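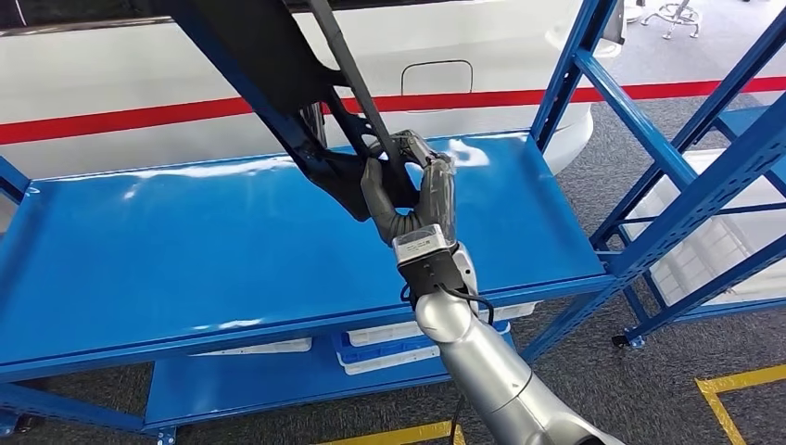
Long black moulded part at the blue shelving, crates on the level below

Forum > Workshop and Storage > Shelving for long awkward parts

gwolde
Morning all. I'm sorting out storage for black moulded pieces like this one, all ribs and cutouts, and I'm torn. The blue steel unit is on casters, with a lip along the front of the top shelf, and I've been laying the parts flat up there. Lovely to wheel about, but they hook into each other through the openings and I end up lifting three to get one! Would you stand them upright instead? I've got 72 to find a home for.
Gebremedhin

paddy_nair
Hello Gebremedhin, and what a cheerful colour for a shelf. I'd lay them flat with a bit of old blanket between layers – we did 40 door trims that way in April and hardly scuffed a one.

virnlow_shed
Have to disagree with Paddy, sorry. Blanket grabs on every rib. Upright in a deep crate, wide end down, and you can pull any one you like.

paddy_nair
Fair enough, but upright they lean, and a long thin piece that leans all summer will take a bend. Ask me how I know!

gwolde
Both good points. I might try 20 upright in a spare crate and leave the rest flat, then see which lot I swear at more.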